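How a School or Museum Plans to Buy a Robot Arm
Young Readers' Pages, Tedau Centre for Science and Making
Published September 18, 2020

A robot arm is a machine that can reach, bend and pick things up. Factories use them, and so do laboratories and some museums. The Tedau Centre is planning to buy one for its workshop, and many of our younger visitors have asked how such a thing is chosen and paid for. These pages explain the steps.

What is a budget?

A budget is a plan for spending money. It is written down before anything is bought. If you have ever saved for a bicycle and remembered that you would also need a helmet and a lock, you have made a small budget of your own.

A robot arm is like the bicycle. The arm has a price, but it cannot do its job alone. It needs something steady to stand on. It needs a gripper, the part at the end that works like a hand, and the gripper is often sold separately. It needs a computer to tell it what to do, and a clear space so that people do not stand too close while it is moving. All of these go into the budget.

Small things are easy to forget. In our first plan we left out cables and plugs, and had to add 600 pounds when the list was checked. Training had been left out as well. Staff must learn to use the arm safely before any visitor comes near it, and we have set aside 20 hours for this.

What job will it do?

Before looking at prices, a buyer should write down the job. "We want a robot" is not a job. "We want an arm that can lift small objects from a table and put them down in another place" is a job, and it helps the buyer to ask good questions. How heavy are the objects? How far must the arm reach? Must it pick up soft things as well as hard ones?

Our own list of objects came to 54. Some were blocks and some were tools, and a few had awkward shapes. A gripper that holds a flat board well may have trouble with a thin rod or with the leaves of a plant, so it is wise to choose test objects that are different from one another.

Trying it out on a computer first

A robot arm costs a great deal, and it is not easy to send back. For this reason many buyers begin with a simulation. A simulation is a copy of a machine and a room, made inside a computer. The pretend arm can be moved and the pretend table can be made larger or smaller, and nothing real is broken if there is a bump.
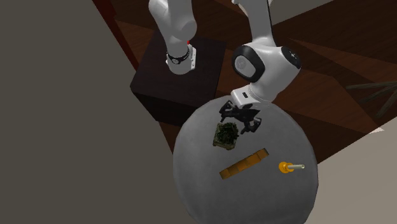

In a simulation, planners can ask whether the arm reaches every part of the table. They can raise the base, move it back, or turn it to one side. Each change is free, apart from the time it takes. Moving a real base that has been bolted to a floor is slow work and may cost money.

Our planning group ran 711 trials in this way, using a program called Julto. We learned that our first choice of table was too wide. A smaller table will cost less, and the money saved will go towards the gripper.

A simulation has limits. Real objects may slip, and real floors may not be level. A computer copy is only as good as the measurements that are put into it, so buyers should also ask to see a real arm at work before they sign anything.

Comparing prices

A quotation is a letter from a seller that says what will be supplied and how much it will cost. We have asked for quotations from two firms, Van Loon and Mukance. They must both answer the same list of questions so that the answers can be compared fairly.

The lowest price is not always the best one. Buyers should check how long the guarantee lasts, who will mend the arm if it stops working, and whether spare parts are included. They should also keep a little money back for surprises — this part of a budget is called a contingency.

When will it arrive?

The Centre expects to make its choice in January. Delivery, fitting and safety checks will follow, and the workshop will be closed to visitors while the arm is being fitted.

Words to remember

Budget: a plan for spending money.
Gripper: the part of a robot arm that holds things.
Simulation: a copy of something real, made inside a computer.
Quotation: a seller's written price.
Contingency: money kept back for surprises.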